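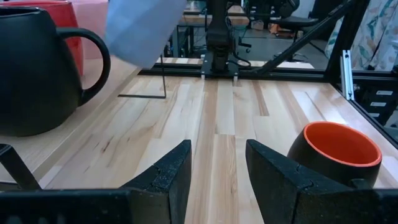

Gripper and worktable, Gandau station, Lundosside site. A black mug with an orange interior lies on its side beside the right gripper finger.

Automation at Work: The Gandau Station
Photo gallery, published February 17, 2022

Drasamum employs 437 people at its Lundosside site, most of them in dining services, supply and building operations. The Gandau project was established in August to study how robot arms might take over part of the handling of cups and mugs, a task that employees in dining services have consistently named among the most tiring of their shift. The site handles 3000 mugs on a full working day. Each one is collected, washed, checked and returned to a shelf by hand.

The gallery presents the station where the work is being developed. The accompanying text is drawn from the project's internal report and describes the effects on the employees concerned, including those that were not foreseen at the outset.

At the table

The task at the station is to pick up mugs and set them on a small raised shelf. It was selected because it resembles the final step in the dish room at Lundosside, where clean mugs are put away before the next service. Mugs differ in shape, and the handle may face in any direction. A mug lying on its side has to be approached differently from one that is standing, and the side on which its handle rests affects how it can be held.

Employees from the dish room were asked early on to explain how they do this work. Many found it difficult to put into words. Several reported that they reach for the handle with one hand and steady the body of the mug with the other, and that they look at the rim for chips while doing so. This last step did not appear in any written procedure. It has since been added to the dish room instructions, and it remains the responsibility of a person.

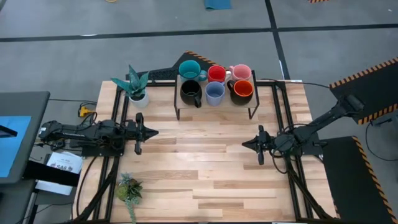
The station with mugs upright on the raised shelf at the back of the table. The two arms face each other, and neither is holding anything.

The station

The arms are mounted at opposite sides of the table and are intended to share the same work area. Mugs of different colors and shapes are used, so that the task does not depend on one familiar object. Plants are also kept on the table. The project group takes the view that a work surface at Lundosside is rarely cleared completely, and that equipment intended for such a surface should be developed with other things present.

Floor mats with striped borders lie on the floor near the table. Under the site rules for Gandau, employees who are not operating the station keep clear of the table while the arms are powered. Operators wear closed shoes, tie back long hair and remove lanyards before a session. Bags and coats are left outside the room.

Changes in duties

No position in dining services has been removed as a result of the project. Management gave a written undertaking to this effect before the first session, and it applies until the end of the trial. Duties have changed, however, and the report records the changes in some detail.

Employees who volunteered for the project spend 4 hours a week at the station. During that time they set out the mugs, start and stop the arms, and note each attempt in a log. An attempt is recorded as complete, incomplete or stopped by the operator. Operators are asked to write a short remark when the result is unclear, and these remarks have been of more use to the technical staff than the totals.

The hours at the station are paid at the regular rate and are entered on the rota as working time. In the first weeks they were added to existing shifts, which left colleagues in the dish room short of help during lunch. The rota was revised after this was raised at a staff meeting. Station hours are now placed in the middle of the afternoon, and cover is arranged in advance.

Training

Operators complete an introductory course at the Echevarría training center before they work at the station. The course covers safe stopping, the limits of the work area and the keeping of the log. No technical background is required. Written materials are provided in plain language, and participants may repeat any part of the course on request.

A number of employees chose not to take part. Some preferred to stay with their present duties, and others stated that they did not wish to help prepare equipment that might later affect their jobs. The project group has recorded this concern in the report without comment. Participation is voluntary and has no bearing on performance reviews.

Physical strain

The dish room survey asked employees where they felt strain at the end of a shift. Wrists and shoulders were named most often, followed by the lower back. Work at the station involves less lifting but more standing in one place and more sustained attention. Operators reported tired eyes after long sessions, and a break is now scheduled after each 400 log entries or at the end of the second hour, whichever comes first.

Next stage

The project group will submit its recommendations to site management after the current series of sessions. Any proposal to place equipment in the dish room itself will be presented to dining services staff for consultation before a decision is made. Until then the arms will be used only at the station.

Employees who wish to visit may apply through their supervisor. Copies of the report are available at the Lundosside front office and at Echevarría.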